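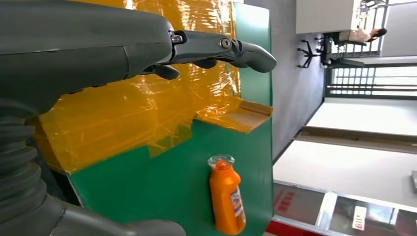 Packing tape season is upon us again at Barkance, and I want to say a word in its favor before the August clear-out gets going. Last year we went through 33 rolls in the back room, which sounds like a lot until you remember how many shelves, signs and tired old boxes were being held together at the time (mine included, I'm afraid!).

Ifor Samuel has been kind enough to start a mending table, and he would love your company any morning from 9:30. Bring whatever is sagging. A strip of cardboard folded over and taped down makes a perfectly good little ledge, and it will hold a pencil or a few notes for longer than you'd think. Ifor likes to overlap his strips by half, and he doesn't mind a wrinkle or two, so please don't stay away if your taping is on the creased side. Mine always is.

One small favor: do put the caps back on your bottles before you go, and leave them on the shelf by the sink with the labels facing out. The spare scissors are in the drawer under the window, along with the good cardboard from Fodia.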